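Old petrol and the mower

I used to leave half a tank in the mower every August and then swear at it come spring. Pump petrol has ethanol in it these days, and ethanol draws in damp from the air, so the stuff goes off faster than my dad's ever did (he kept his in the shed for years, the daft thing!).

Now I run the tank dry before I put it away, and I buy fresh in a 5 litre can, never more. 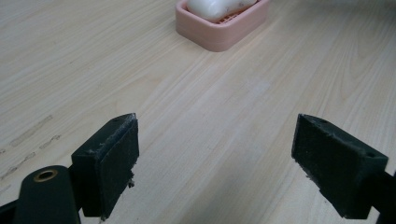 If you must keep a bit over, fill the can nearly to the top, leaving just a little room for it to expand, and screw the cap down hard. I write the date on with a paint pen. Mine gets up to 2 months and then it goes to the tip, at the counter where they take fuel.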